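Ellgate, wind in the courtyards. Notebook, May

Started just after 8 with the wrong end of the model in the tunnel. Turned it round. Trygve had left the screens in from yesterday, so anything in the log before the second run should be crossed out. I have crossed it out in the paper copy. Somebody please do the same on the shared one. 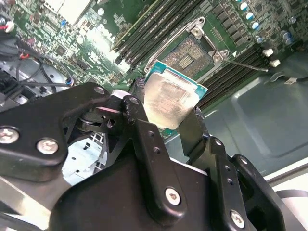
Processor over the open socket, old paste still on the top.

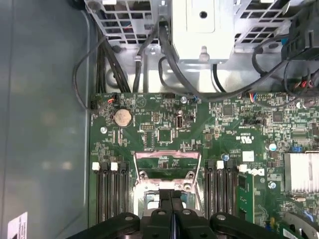
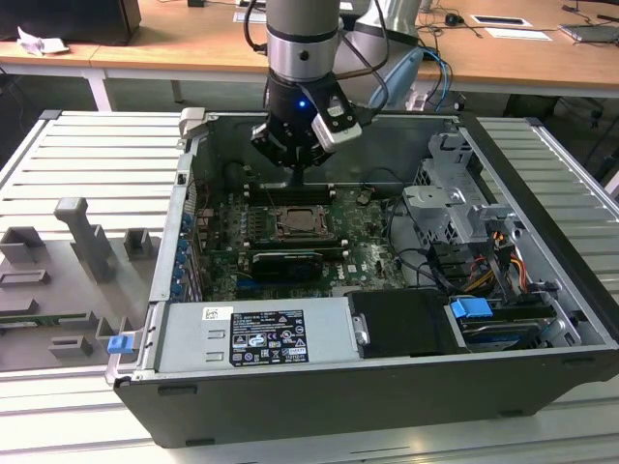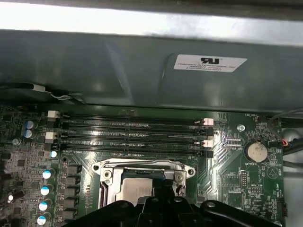 What we are being asked

Hedlund want a page saying the four courtyards at Ellgate are "comfortable for sitting through most of the year". The wording is theirs and it was in the email before any model had been built. I don't like being handed the answer with the question, but the job is still worth doing, and there is a fair chance two of the courtyards really are all right.

The scheme is 166 flats on the old tram yard, in closed blocks with gaps cut through at the corners. The gaps came in at the second planning round. Before that the blocks were fully closed and, I would guess, quite sheltered. The gaps are there for views through to the canal, for fire access on the north side, and so the thing doesn't look like a barracks from Skareck Road. All fair enough. But a gap at the corner of a tall block is a nozzle, and the drawings have put benches just inside three of them.

Model

1:300, card and foam, on the old baseboard with the railway bank rebuilt. Eskil did the bank from the survey levels and I have checked it against the sections. It was too low along the western stretch and now isn't. Surroundings go out as far as the brewery and stop. I would have liked the slope beyond it as well, but the turntable is the size it is.

Balconies left off. Trygve thinks this matters more than I do. His argument is that recessed balconies roughen the faces and take some of the speed out of the flow coming down. Mine is that the drawings have changed the balconies at every issue and I am not going to glue on something that will be gone by the next one. We agreed to try one block with and without, west wind only, if there is time at the end. There was no time today.

Trees left off too. The landscape drawing shows them at full spread and in leaf. They will go in as whips and half of them will be in planters over the car park. Any result that depends on those trees is a result about a drawing.

Method

Same as for Plornberg: thin even layer of semolina, step the speed up, hold, photograph from overhead, see which patches scour clean first. It is crude. It ranks places against each other and says nothing much about what a person sitting there would feel. I keep writing this down because every time we send scour pictures to a client, somebody downstream colours them in and turns them into comfort categories.

Point measurements to follow with the hot wire once we know where to put it. No sense measuring everywhere.

Runs

West. Courtyard A clean at the south gap very early, well before the street outside it. This was the one I expected. The jet goes across the middle and hits the bike store, and there is a neat drift behind the store where, as it happens, nothing is planned except bins.

West again, repeat, because the first layer was uneven near the gap and I didn't trust it. Same pattern, slightly later. I am happy to use the second and ignore the first.

South-west. Worse for B than for A, which I did not expect. Both gaps in B lie more or less along the wind at this angle. Anyone could have seen it on the plan with a ruler. C hardly moves. D scours in one corner under the taller end, a small round patch, downwash by the look of it.

North. Dull. Everything stays put apart from the passage by the nursery entrance. I want to look at that again, because the patch is right up against the wall, and the wall there had a lifted edge that may have been letting air under. Taped now. Not repeated yet, so please do not quote it.

East. Skipped. The wind rose has so little from the east that I am content to do it last. Trygve is not content, on the grounds that the cold days come from there and people remember cold days. He is probably right about what people remember. Do it tomorrow.

The wind rose itself

The one we were sent is from the airfield. It is open, flat, and on the far side of the hill. The consultant's note says it has been "adjusted for terrain" without saying by what, or by whom. I asked. The reply gave the name of the software.

Eskil found that the rowing club at Skareck has had a small station on its roof for years and will let us have the record. A roof mast next to a chimney is no great instrument either. Still, if the two disagree about the main direction, and I suspect the valley turns the wind round more to the south-west than the airfield shows, then courtyard B becomes the problem and A the lesser one. The whole ranking hangs on this and we have been spending our time on semolina.

To do before anything else is sent: put the two roses side by side on one sheet, no adjusting.

Screens

Hedlund's architect has proposed glass screens across the gaps, standing off the paving by 700 mm "for visual lightness and drainage". We ran this for west at the end of the morning. The screen shelters the bench at head height, presumably, but the strip of ground behind scours sooner than with no screen at all. Of course it does. The air goes under. Anyone on that bench will have warm ears and cold ankles, and whatever blows along Skareck Road will blow in underneath and stay.

Closed the slot with a strip of card. Much better, and the scour moved round to the end of the screen, where it bothers a path and no bench. If they want screens they should go to the ground and drain through a channel. If they can't have them to the ground I would sooner they moved the benches. Moving a bench costs nothing at this stage. I have written as much in the margin of their drawing, in pencil.

One caution against my own enthusiasm: at this scale the slot is a couple of millimetres and the card isn't flat. The effect showed on both tries, but I would want it on a bigger model before arguing about it in a meeting.

On Plornberg

Trygve asked whether we ever went back to see if the Plornberg results were any good. We didn't, nobody paid for it. I walked through in the winter on my own account. The corner we had marked as bad was bad. The corner we had marked as pleasant was also fairly bad, and someone had put up a hurdle fence with a pallet behind it. One afternoon is no evidence of anything, but I would like it in the notebook next to all our tidy rankings.

The report for that job has since been cited in nearly 4 of the other side's documents (the last only borrows a diagram), always for the pleasant corner.

What I am prepared to say so far

Courtyard C looks sheltered from west, south-west and north. A has a strong jet through the south gap in a west wind and the bench there is in the wrong place. B depends on the wind rose and I will not say anything about B until we have the rowing club record. D has one patch, local, worth a canopy or a rethink of the door beneath it.

I am not prepared to say "comfortable", "most of the year" or "sitting". If they need those words they need the hot wire and a rose we believe.

Left for tomorrow

East, both ways round the railway bank.
North repeat with the taped wall.
Balconies on and off, block A, west only (Trygve to cut them, plain strips will do).
Eskil to ring the rowing club again about the gap in their record.
Sieve the semolina, it is full of foam crumbs and they go first and make the early pictures look worse than they are.
Ask Hedlund which issue of the landscape plan is current. We have two with the same letter on them.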